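Tagged: Women's Basketball / Conference Talk / Rotations
5 min read

Is Somoncombe's winning streak real?

baselinebukola
I keep seeing people in the game threads talk about Somoncombe like they're a lock for the top seed, so can somebody walk me through it? Nine wins in a row looks great on the schedule page. Then you look at who they played. Bulla was missing both point guards. Mumaseo had been on a bus half the night. Four of the other seven were against teams with losing records. I'm not saying they're bad. I'm saying I've watched this conference long enough to wait until they have to go on the road in front of a crowd that hates them.

kayode_e
You play who's on the schedule. They held Bulla to 13 points in the second half. I don't care which guards were out, that's a college team with scholarships.

baselinebukola
A college team with a power forward bringing the ball up. Did you watch it? Half those turnovers were unforced. She dribbled one off her own foot.

pressbreak232
Going to side with Bukola here, mostly. The press looks scary because nobody they've faced could handle it. Any team with two decent ballhandlers throws over the top of it and gets a layup. Mumaseo did it three times in the first quarter, and then their legs went. I'd like to see what happens when the legs don't go.

FolaAmadi
The legs go BECAUSE of the press. That's the point of a press.

pressbreak232
Or the bus.

FolaAmadi
Everybody rides a bus in this league. Somoncombe rode one to Bulla and won by 14. I was there, sat behind the scorer's table, and their bench was up the whole second half. Amadi bias noted before anyone says it, yes, my cousin played there, no, she's not on the team anymore.

jrod_hoops
Can we talk about Uzor? Everyone's treating her like the reason for the streak and I don't see it. She scores in bunches when they're already up. Go back and look at the close ones. Against Bulla she had two baskets before halftime. The freshman center is doing the actual work, setting screens and getting hit in the face every night, and she gets one line at the bottom of the recap.

kayode_e
Jayanthi, you've been on this since the exhibition games. Uzor draws the best defender every possession. That's why the center is open.

jrod_hoops
People always say that about a scorer who isn't scoring.

olu_u
No relation to the player, I get asked every time I log in. I charted the last five games by hand, because I don't trust the box scores out of that gym (they had a kid with a rebound while she was on the bench). With Uzor on the floor they get better looks. With her off, they still get looks but they rush them. It isn't a huge gap. It's five games, so don't build a statue on it. Long evening with the replays.
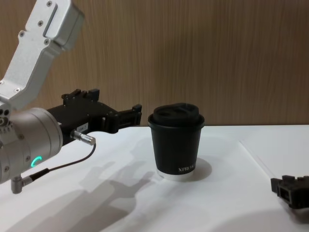 Black takeaway cup, white table.

What I came away with is that the zone is a bigger deal than the press. They drop into it after made free throws, and most teams take two or three trips to notice. Bulla never did notice. A coach who has seen film will tell her shooters to sit in the corners, and then we'll find out if the back line can get there. I don't think it can. The center is slow going side to side, sorry Jayanthi.

jrod_hoops
She's a freshman. And how are you deciding what's a "better look"? That's you with a pencil and an opinion.

olu_u
Sure. Open or not open, inside her range or not. I'd take that over a plus/minus from a stat crew that can't find the right jersey number. I'll post the sheet if anybody wants to argue with it line by line.

jrod_hoops
Post it.

pressbreak232
The corner thing is right. Mumaseo hit two from the same corner and then just stopped going there. Drove me nuts.

kayode_e
So the case against them is that other coaches might get smarter. OK. The attendance was 903 for the last home game, which for that building is loud. Nobody's winning in there in the tournament.

baselinebukola
If they get a home game in the tournament. They're a half game up with the hard part of the schedule left, and the tiebreaker isn't theirs. They lost the first meeting with Mumaseo, which everyone in here seems to have wiped from memory.

FolaAmadi
That was the second game of the season. They started a different lineup.

baselinebukola
Funny how their injuries and lineups count and Bulla's don't.

FolaAmadi
Fine, that's fair. I still have them in the final.

olu_u
Sheet's up in the stats section. Third column is fouls drawn, ignore the smudge in game four, it says 6.

jrod_hoops
Looking at it now. You've got a shot in game two marked open with a hand right in her face. I'm going to have questions.

Contact the moderators | Copyright Conference Talk Forums | Back to top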